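**Dark cotton still bleeding dye after four washes -- is there a way to stop it?**

Huệ Dương

I bought a set of navy cotton cloths in May, sold under the Semdale name. The label says machine wash warm, no other instructions. They have been through four washes at 40 C with a liquid detergent, alone in the drum, and a white test rag still comes out pale blue. Water here is hard (237 ppm on the utility report).

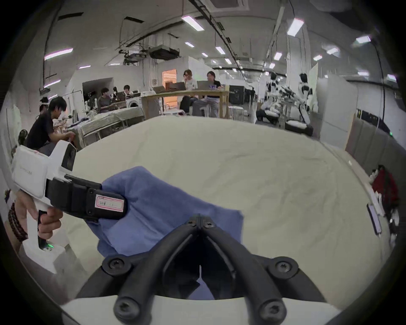
I have read that vinegar or salt in the rinse will set the color. I tried a cup of vinegar on wash three and saw no difference. Is the dye faulty, or am I missing a step? I would like to wash these with other darks eventually.

---

**Beril Saraç**

Vinegar and salt do not set dye in finished cotton. Salt is used in the dye bath to push dye onto the fiber, and acid is for wool, silk and nylon.

If these were dyed with a fiber reactive dye, what you have is loose dye that was never rinsed out at the mill. The usual fix is hot water:

1. Soak in plain water at 60 C or hotter for 2 hours. Check first that the cloth can take the shrinkage.
2. Drain, then wash at the same temperature with a normal dose of detergent. Underdosing in hard water lets dye settle back onto the fabric.
3. Spread the cloth flat and pull it square before drying. Cotton dried in a bunch keeps its creases and the edges go out of line.

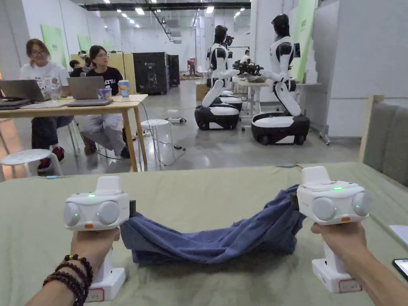 *Dark blue cloth held between two grippers, over a sage-green table cover.*

Repeat until the soak water is clear. If the water stays just as blue after the third round, it is probably a direct dye, and hot water will keep stripping it. In that case wash cold and use a cationic dye fixative. I have used the one from Skutance -- it works, but it dulled the shade slightly.
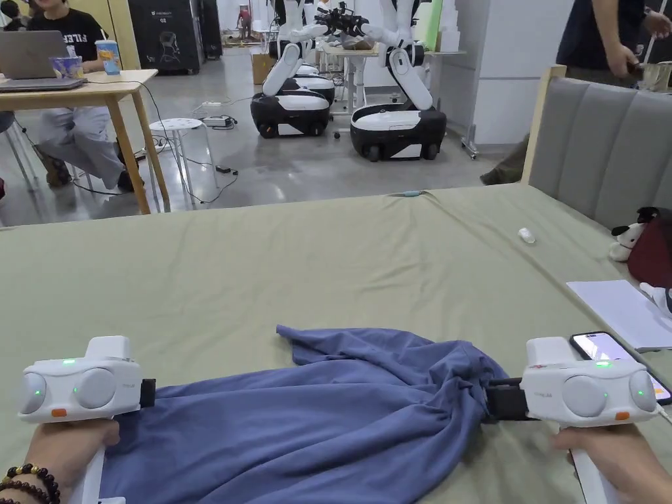 ### Testing before you mix loads

Wet a corner, press it between two layers of white cotton under something heavy, and leave it overnight. No transfer means it can go in with other darks. Do the test on a seam as well, as thread is often dyed separately.

---

**Ukanov1448**

just use color catcher sheets. had the same thing with norðdahl towels and they stopped bleeding on their own after a while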